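Nonness tool library reopens with more to lend

February 28, 2023

The tool library at Nonness has reopened in larger premises on Cirnley Road, next to the old Zosus paint shop. Members can once again borrow hand tools, garden tools and small household items for up to two weeks at a time.

The library closed in August when the lease on its previous unit ran out. Its stock spent the winter in storage, and almost 300 items have now been cleaned, checked and labelled. Another 40 are waiting for new handles or blades.

Loans are sorted differently in the new unit. Long, thin things such as files, rods and spare handles used to lie in drawers and were hard to find. They now go upright in open wire baskets on the worktables, while heavier tools hang on the wall. Saws and chisels stay behind the counter and have to be asked for.

Membership costs £20 a year. A grant of £2000 from the Ichikawa Fund paid for shelving and baskets. Items still out on loan from before the move can be returned without a fine.
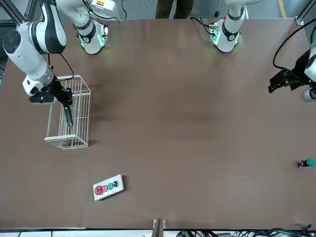
Where should borrowed rods and handles be put when they come back?

Hand them in at the counter first so the loan can be cancelled, then stand them in one of the wire baskets.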